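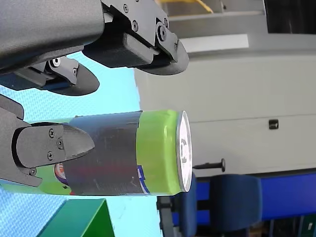 Two arms, a couple of cans and me: Friday at the Stemia open day

I have wanted to get inside Stemia for ages. I ride past it on the 127 most mornings and all you ever see from the bus is a roller door and a very healthy lemon tree. So when they put up a sign for an open day I took Friday arvo off, packed a muesli bar and was standing at the door well before the 2 pm session, like a kid outside a pool.

They split us up after the safety talk. One lot went off to see the Shibata line, which sorts parcels and is properly loud (we could hear it through the wall the whole time). I picked the other group, who got the Niten demo, and I'm so glad I did, even if my brother-in-law reckons I missed the good one.

Niten is the name they've given the two-armed setup. It works over a light blue foam mat, the jigsaw kind with the bumpy edges, same as the ones we had in the playroom when the boys were small. There's a shallow green tray in the middle and a cross of grey tape on either side of it. The job sounds like nothing at all. Pick up a can, put it in the tray. Pick it up again, put it back on the cross. Then the other arm has a go.

Well. I stood there for 40 minutes and could have stayed for another 40!

It's the fingers that get you. They're black and chunky, all plates and hinges and little screws, and you'd expect them to close like a bulldog clip. On the day they sort of felt their way in, one finger arriving a bit before the others, and then there'd be a tiny pause before the lift. Everyone in my group went quiet at that pause. The lady next to me was holding her breath, I could hear her start up again afterwards.

We did see some misses. The green can got tipped over once and rolled off towards the edge of the mat, and a big groan went up as if it were the footy. The woman running things just stood it back on its cross and off it went again. I asked how many goes they do in a session and she said 99, then they stop and look over the results before starting fresh. I asked why 99 and she said someone's form only had room for two digits — I still don't know if she was pulling my leg.

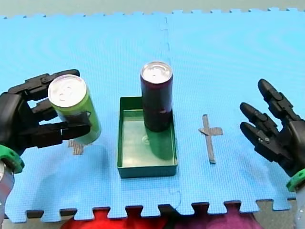 Ayane Tsuchiya
Blogger and chief tinkerer, Troto

My favourite bit was when both cans were in play. The dark red one is taller and slimmer than the green one, and I'd assumed that would make it easier to grab. Wrong, apparently! A tall can is quicker to topple if a finger bumps it up high, so they've spent a lot of time on how low the hand comes in. The green one is more forgiving. I went home and tried it with a tin of chickpeas and a bottle of soy sauce, using kitchen tongs, and I can report that it's fiddly and that you should put the lid on the soy sauce first.

Someone asked whether the second arm minds waiting its turn (a grown man asked this, bless him). It doesn't, but they do keep it open and up out of the way, and working out where it should hang about without getting in its mate's road was apparently a whole month's work.

A few practical things if you're thinking of going to the next one, which they told us will be in October. Wear closed shoes, they do check. Parking is hopeless, so get the bus. The sausage sizzle is cash only and they ran out of onions early. And if you've got kids, head for the Niten session first and stand on the left, where there's a gap by the bench and little ones can see straight across the mat.

I've put my name down for October already, and this time I'm dragging my brother-in-law to the cans.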